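Guides > Hosts > Getting Started > Section 4: Setting Up Your Property Page

Overview | Rooms | Rates | Arrivals | Messages | Help

4. Setting up your property page

Welcome back! If you have worked through Section 3, your Tretero account is open and your bank details are saved, and now we come to the part most hosts enjoy, which is telling guests what your hotel, inn or guesthouse is like to stay in. Set aside a quiet hour for it if you can. The page saves itself each time you move to a new tab, so you are welcome to stop for coffee and come back.

Before you start, have your room list, your check-in hours and your cancellation terms close by. If you run more than one building (an old main house and a newer annex, say), please read Note 4-A first.

4.1 Writing the description

1. Open Overview and choose Edit Description.

2. Type the name of your property just as it appears over the door. Leave out the town, which Tretero adds by itself.

3. Write your short introduction in the first box. You have 500 characters, spaces included, and it is the only text guests see in search results. Start with whatever your regulars mention first - the breakfast, the garden, the five-minute walk to the harbor.

4. Write your long description in the second box. The limit is 2,000 characters. There is room here for the history of the building, the style of the rooms and what is nearby, but do try to break it into short paragraphs, as many guests read it on a phone while standing in a train station.

5. Press Preview and read the whole thing aloud once. It feels a little silly, and it catches more mistakes than any spelling checker we know.

Note 4-A: Two buildings on one street can share a page. Two buildings on different streets need a page each, even when they share a front desk. The Barkach guesthouse in our sample listings is set up this way, and you may copy its layout freely.

Caution: Do not paste text straight from a printed brochure file. Hidden line breaks come along with it and can push your check-in hours off the bottom of the page. Paste into a plain text program first, then copy it across.

4.2 Adding your rooms

1. Open Rooms and choose Add Room Type.

2. Pick the closest match from the list (single, double, twin, family, suite). You can give the room a friendlier name in step 4.

3. Enter the bed sizes and the greatest number of guests you are happy to have sleep there. Count a crib as a guest only if your local rules ask you to.

4. Give the room its own name, if it has one. Our friends at the Quartey call their top floor doubles "the Lofts," and guests now ask for them by that name.

5. Enter the nightly rate. Type the figure alone, with no currency sign or decimal point, so that a suite at 455 a night is entered as 455. If your high season rate is different, say 584, leave it for now and enter it under Rates, where each season has its own line.

6. Tick Ready to Book, then Save.

Caution: A room with Ready to Book ticked and no rate entered will show as "Ask the Host," and you may find yourself with a good many messages to answer before lunch.

4.3 Connecting the front desk

If your hotel already uses the Praltau desk program, the two can share one calendar, so a room sold at the counter disappears from your page within a few minutes.

1. In Praltau, open Links and copy the property code.

2. In Tretero, open Arrivals, choose Connect a Desk, and paste the code.

3. Wait for the word Linked to appear beside your property name. Please don't close the window while the circle is turning.
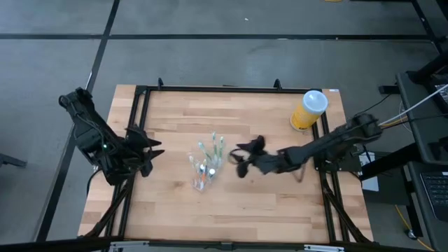 Figure 4-2. Two arms mounted on opposite sides of a wooden tabletop.

4. Make one pretend booking for a date well ahead, check that it shows in both calendars, and cancel it again.

Note 4-B: If the booking shows in one calendar only, check the time zone in both programs before you do anything else. Change the one that is wrong, unlink, and repeat steps 1 to 3.

When both calendars agree, go to Overview and press Publish. You can change any of your wording later, as often as you like, and your earlier versions are kept under History. Season dates and minimum stays are covered in Section 5, Rates.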